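Suporte de madeira Ketex para tubos de ensaio: avaliação após um semestre de uso

4 de janeiro de 2019

Comprei o suporte Ketex em julho, para a bancada onde faço extratos e tinturas de ervas em pequena escala. Antes dele usei um modelo de arame da Riis, que enferrujou nas soldas, e um de plástico da Kasow, que ainda tenho e que serve bem para tubos pequenos. Queria voltar à madeira por dois motivos: o peso e o silêncio. Quem trabalha em casa à noite sabe o barulho que o vidro faz contra o metal.

O suporte chega montado, embrulhado em papel pardo, sem manual. A loja Sirico cobrou 43 reais, mais o frete, e entregou dentro do prazo. A embalagem podia ser melhor. Uma das quinas da base veio amassada, coisa pequena, que resolvi com lixa fina.

A madeira vem com uma camada muito leve de verniz. Recomendo passar óleo mineral antes do primeiro uso e repetir a cada dois ou três meses. Deixei um canto sem tratar, para comparar, e ele escureceu depois de alguns respingos de tintura de própolis. O resto da peça continua com a cor uniforme. Álcool de cereais derramado deve ser enxugado na hora, porque levanta o verniz e deixa uma marca esbranquiçada.

Nos furos não encontrei farpas. O diâmetro é folgado para tubos de vidro comuns, que ficam um pouco inclinados, e não há anel de borracha para compensar. Com tubos cônicos de plástico e tampa de rosca o encaixe é mais firme. 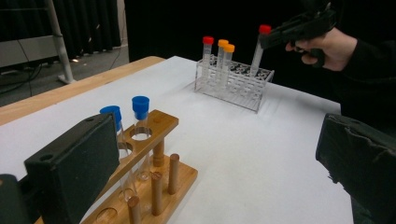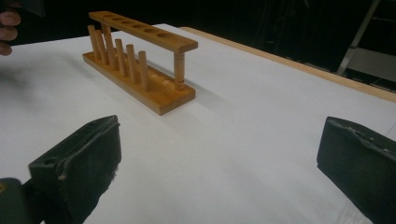 Suportes de madeira com furos na régua superior e pinos para secagem.

Ano 7, n.º 80

Os pinos de secagem são a parte que mais uso. Lavo os tubos no fim do dia, enxáguo com água destilada e deixo de boca para baixo até a manhã seguinte. Os pinos são colados, sem parafuso. Um deles começou a girar no terceiro mês, e uma gota de cola branca para madeira resolveu. Não é defeito grave, mas a Ketex podia encaixá-los mais fundo. A água que escorre fica parada na base, que não tem canaleta. Ponho um pano dobrado por baixo e troco quando está encharcado.

Limpeza: pano úmido com detergente neutro e secagem à sombra. Nada de lava-louças nem de molho. Também não serve para autoclave, e quem precisa esterilizar o suporte junto com os tubos deve comprar um de metal ou de polipropileno.

Quanto à estabilidade, não tenho queixas. Com os furos todos ocupados por tubos cheios, o suporte não tomba se for empurrado pela base. Pela régua de cima ele balança um pouco, e por isso prefiro não carregá-lo de um lado para o outro com material dentro.

A versão grande, que a Sirico vende sob encomenda, tem a mesma construção e custa quase o dobro. Não testei. Para quem tem pouca bancada, dois suportes pequenos são mais fáceis de guardar.

Pontos a favor: preço, acabamento dos furos, peso.
Pontos contra: pinos só colados, base sem canaleta, verniz fraco.

Nota: 4 de 5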